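Places and Structures | Visit Reports

A Visit to the Curnitel Roadside Shelter Yard

February 2020
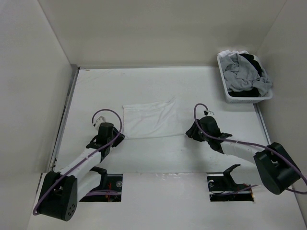 By the Field Visits Editor, Babalola Review of Everyday Buildings

The Review was invited to the open day at the Curnitel yard, where the firm of Draster builds and repairs small public structures for the county roads near Hovik. Most of its work goes unnoticed by drivers: bus shelters, picnic covers, toll booths that no longer collect tolls, and the low brick pump houses that stand behind older gas stations.

Visitors were received at the east gate and taken first to the timber shed. Draster still cuts its own rafters for the Hovik type shelter, a plain roof on four posts with one closed side facing the prevailing wind. The county put up 21 of these along the old highway, and 11 remain in use. The posts rot at ground level, where road salt collects, and the standard repair is to cut out the lower two feet and set the sound timber on a steel shoe. A finished shoe was passed from hand to hand. It is heavier than it looks.

The second stop was the paint room. The original shelters were dark green with a cream fascia, and the firm has matched both colors from a scrap found under a bench slat. Opinion among the visitors was divided. Several remembered the shelters as brown, and it was explained that the highway department had painted them over in a later round of work.

In the main yard a complete shelter had been set up on blocks so that the roof framing could be viewed from below. The joints are simple and the bracing is light. The closed side is made of vertical boards with narrow gaps between them, which cuts the wind without giving it a flat surface to push against. Two visitors asked about snow load. The firm replied that the steep pitch has so far been enough, although a shelter on the Hovik grade lost part of its roof to a fallen limb.

After lunch the group traveled by bus to a restored rest stop around 10 miles north of the yard. The shelter stands on a small rise, well back from the pavement, with a view across the creek bottom. The gravel pull-off has been widened and the concrete table recast from the old form. There are still no restrooms – the county has no present plan to add them.

The Review found the restoration careful and modest in scale. Better signs on the southbound side would be welcome, as the bus passed the entrance once and had to turn back.

Draster expects to begin work on the next shelter in April, weather permitting. The yard is otherwise closed to the public.

© 2020 Babalola Review of Everyday Buildings | Contact the Editors | Back to top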